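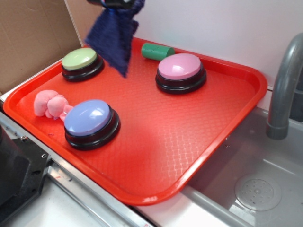

What is the tray for, if the toys could just as well go on the floor or the table?

It gives the play an edge. A child who is just learning to sort, press, hide and find does better when everything that belongs to the activity sits inside one rim, and an adult can carry the whole thing away in one go when it's time for lunch.

Canero Early Play Certificate
Unit 2: Tray Play, Handout for the Evening Group

Welcome back, and thank you for all the questions you left in the box after Unit 1. I have tried to work as many of them as I could into these notes, so please forgive me if they wander a little. You don't need to learn anything here by heart. Bring the handout with you to your placement, scribble on it, and bring it back next time with coffee on it if you must.

Choosing the tray

An ordinary serving tray is just fine. Look for a rim high enough to stop a rolling thing, and a floor with some texture to it – a raised diamond pattern is lovely, because small fingers find it and go back to it between other jobs. Plastic is light and wipes clean in seconds. A strong color such as red makes a nice clear background for pale toys, though dark ones show up on it too.

Our own trays get loaded on the metal counter by the sink, and that suits us very well for the getting ready and the washing up. For the play itself, move the tray to a low table or to the floor and make sure it sits flat. I say this every term and I'll go on saying it: a tray hanging over an edge will tip the first time somebody leans on the near side.

What goes in

Start with something to press. Big round push buttons with a domed cap on a thick black base are my favorite, and I like to put out a few that match in shape and differ only in color, pale green and pink and a lavender blue. The child already knows what to do with the first one, so the only new thing about the next is its color. Space them well apart. If they stand shoulder to shoulder, a toddler will slap the lot with one forearm (great fun, but a different activity!).

Then add something soft. A little pink plush toy next to the blue button does more than you'd think. After hard and shiny, the hand wants fuzzy, and you will often see a child press, pat the toy, and press again. Leave that rhythm alone for as long as it lasts.

Then something small that can lie on its side, like a green cylinder, tucked toward the back where it has to be noticed. Check every small piece against your choke tester before the session, and leave it out altogether for the youngest ones at Mulcahy, where some of the babies are only 16 months old.

Adding the cloth

Once the tray is familiar, usually after a few visits, bring in a cloth. Crumple it and set it down in the middle as a loose heap. A dark navy one stands out nicely against red. Folding it neatly tends to make children think it's been put away and isn't theirs to touch, and a heap says come and look. Don't hide anything under it the first time. Let it be squeezed and dragged about and draped over heads, and save the hiding for the next visit. 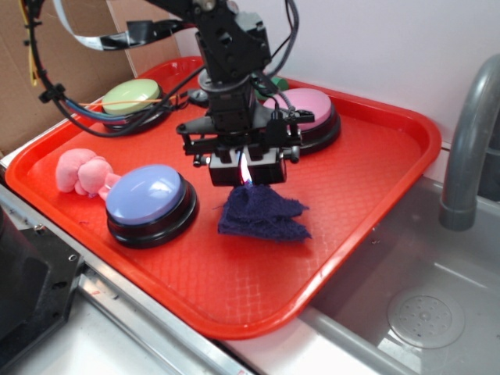

A student on the Grimitz placement wrote to us in January that her group had no interest in pressing anything once the cloth came out, and she wondered whether she should take it away again so that they would go back to the buttons. She had tried it once, she said, and there were tears.

I was so glad to get that letter. My advice is to leave the cloth where it is and offer a link between the two. Lay a corner over one of the buttons, press through the fabric yourself, and say very little. If they follow you, wonderful. If they don't, you have had a good cloth session and the buttons will keep until tomorrow.

Words to use at the tray

Keep them few. "Press." "Soft." "Where's the pink one?" Say the color when the child's hand is already on the cap, and then wait a good bit longer than feels comfortable. Those of you coming from the Steltar language course will recognize the waiting, and I know you find it hard – so do I.

Clearing up

Let the children help put the pieces back in the tray before you lift it. Wipe the buttons with a damp cloth and please never put them in the sink. The tray itself can go right under the tap, and a soft brush gets into the pattern. Plush toys and cloths go in the wash.

For next time

Set up one tray with something to press, something soft and something to find. Watch without joining in for the first 2 minutes, and write down what the hands did, in the order they did it. Half a page is plenty.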